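Home | News | Campus | Forum | Log in

Luvitz college cancels paid talk by former mayor

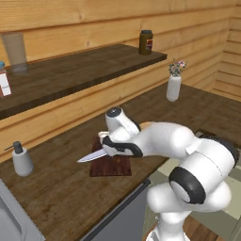
Knife and cutting board

mviklund: The college has taken back the fee of 463 euros for the talk on 30th March. I think it is correct. He was found guilty in court, and the students should not pay for his evening.

nyberg_t: I do not agree. The contract was signed in January. If they did not want him, they had two months to say it.

G.Lie: Is the talk itself cancelled, or only the money? I read the letter from the rector 2 times and I am still not sure.

mviklund: Only the money. He may come without a fee.

nyberg_t: Then it is a strange punishment. The hall has 300 seats and all of them are booked.

kerstinl: My son has a ticket. He wants to ask him difficult questions, and I hope he will be allowed to do it.

G.Lie: Thank you, now I understand. I will write to the rector anyway.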